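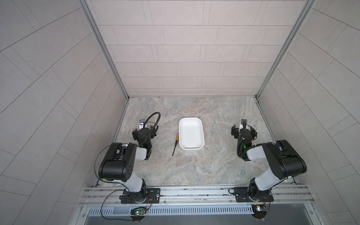
*Fig. 4. Two-arm cell, both arms powered, tray and screwdriver set out for the pick-and-place check.*

## 4. Setting up the cell

By now you've got both arms built and bench-tested from section 3, and your kitchen table is probably begging for mercy. Time to move everything into the box! I named my build Anness, so if you see that name in the config files, that's why, and you can change it to whatever you like.

Set aside an evening for this part. I did mine in one go, starting at 6 p.m., and I'd have finished a lot sooner if I'd read my own notes from the first attempt.

### 4.1 Before you start

You'll want these within reach:

- the hex keys from section 2
- a small square and a tape measure
- a marker that wipes off
- zip ties (the reusable kind, you'll be moving them)
- your laptop with the Trevo software already installed

**CAUTION:** Unplug both arm supplies at the wall before you bolt or unbolt anything. The switch on the supply doesn't count. An arm that wakes up while your hand is under the elbow will pinch you, and it will hurt.

### 4.2 Mounting the arms

1. Lay the front rail flat on the bench and slide your T-nuts into the top groove. Put in two more than you think you need. Adding one later means taking the end off the rail, and I've done that enough times for all of us.
2. Bolt the rail across the open front of the enclosure. Check it with the square at both ends.
3. Measure 400 mm to each side of the rail's center and make a mark. Those are the centers of your two mounting plates, so they end up 800 mm apart.
4. Set the left plate on its mark and start all the screws by hand before tightening any of them. Then snug them up a little at a time, going corner to corner.
5. Do the same on the right.
6. Lower the arms onto their plates one at a time. Get a friend for this if you can. The elbow housing is the heavy end and it wants to flop over (Sille Hafstein held mine while I fumbled with the screws and told me to hurry up).
7. Grab each arm down low, near the base, and give it a firm wiggle. The plate shouldn't shift on the rail at all.

> **Note:** Both arms face into the box, toward the back wall. If you mount one turned around, the software won't complain, it'll just drive that arm straight out at you on the first home move.

### 4.3 The controller boards

Each arm gets its own small board, and I hang both of them under the front rail, one near each base. You can reach them there without leaning into the box.

1. Screw each board to its standoffs below the rail.
2. Run the power pair from the right board up to the right plate. Red to plus, black to minus. Check it twice, then go get a drink of water and check it again.
3. Repeat on the left.
4. Plug the left board in first and wait for its green light. No light? Pull the plug and go back over the wiring before you try the other one.
5. Open Trevo, pick *Add controller*, and enter port 2284 for the left board. The right board takes the next port up on its own.

**CAUTION:** Don't let a bare wire end touch the rail. It's aluminum and it runs past both boards, so one stray strand can take out the pair of them. Ask me how my first left board died.

### 4.4 Cables

I hate cable work, and I did it badly the first time, so please learn from me here.

1. Leave a generous loop at each wrist. The gripper has to turn all the way in both directions without pulling on the camera plug. With the power still off, turn the wrist by hand to both ends of its travel and watch the loop.
2. Tie the cable to the arm on the white links only. Never tie across a joint.
3. Let the line at the elbow hang with a bit of droop. If you pull it tight it looks fantastic and then snaps the first time the arm folds.
4. Anything left dangling below the rail should stay clear of your knees and your chair. I keep meaning to tidy mine.

> **Note:** The wrist cameras are fussy about hubs. I had dropped pictures for a week until I gave each camera its own port on the laptop. If yours freezes, try that before you start taking the mount apart.

### 4.5 First power-up

1. Take everything off the work surface, including the tray and any tools you've been using.
2. Put both arms in their rest pose by hand.
3. Power up. The light on each gripper's wrist section should come on green.
4. In Trevo, set the speed limit to the lowest setting and click *Home left*. Keep a hand on the stop button.
5. When the left arm is done, click *Home right*. Don't home them together until you've watched each one do it alone.
6. Open and close each gripper a few times from the menu and check that the two fingers meet in the middle.

If an arm stops partway and you get error 73, it thinks it has hit something. Nine times out of ten on my build that was a cable tie catching on a housing. Clear it, power off, put the arm back in its rest pose, and go again from step 2.

### 4.6 Pick-and-place check

My favorite bit! You need one tray and one tool. I use a white tray with low sides and a screwdriver with a yellow handle, set up as in Fig. 4.

1. Put the tray in the middle of the work surface, long side running front to back.
2. Lay the screwdriver on the surface to the left of the tray, at a slant, handle toward the back wall. Leave enough of a gap for the gripper fingers to come down without bumping the tray.
3. Raise both grippers so they're clear of everything.
4. Load the sample routine *tray_left* and run it at the lowest speed. The left arm goes for the handle, lifts, and lets go over the tray.
5. If it comes down short or long, don't touch the plates. Use *Nudge* in the menu, a millimeter at a time, and run it again.
6. Once the left side works, move the screwdriver across to the right of the tray and run *tray_right*.

> **Note:** My floor panel has a marble pattern and the cameras cope with it fine, but a glossy tray can throw a glare spot under a bright lamp. If the camera view washes out over the tray, move the lamp before you fiddle with the exposure.

Save your offsets when you're happy (*File > Save cell*), and keep a copy somewhere off the laptop. You'll load that same file at the start of section 5, where the two arms start handing things to each other.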